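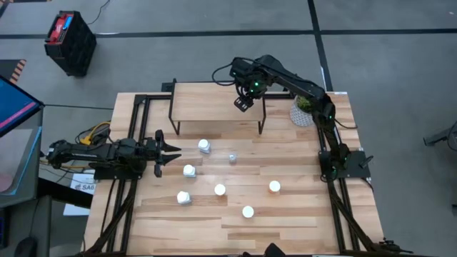 ## Wodico twin-arm tabletop kit

I've been selling bench kits under the Lurkden name for a while now, and the Wodico is the one I'd keep for myself (don't tell the other boxes!). You get two black arms, a gripper for each, base plates, the rails they sit on and a wired controller. The table is up to you. Mine's a light wood-block one and the plates go on at the left and right, so both arms can reach into the middle.

My favourite starter job is tidying up: a scatter of white-capped containers and a small raised shelf to put them on. It sounds dull and it really isn't – the shelf makes the arms work at two heights, and the pot plant beside it gives you something to steer round.

**What's in the price**

- 2 arms with grippers
- 4 spare finger tips
- Surkix control software, 48 months of updates
- a setup call with me or Remo Haslinger

The whole lot weighs 98 kg packed, so get a friend in for the unboxing. Allow plenty of room for cable too, I always want more slack at the elbow than I think I do.

One grumble: the manual is thin on teaching both arms at once. Remo has written a better one and I'll send it with your order.

If you've already got the older Quinlan rails, drop me a line before you buy, they fit with an adapter and I can knock the new ones off the bill.

Prices last changed May 2023.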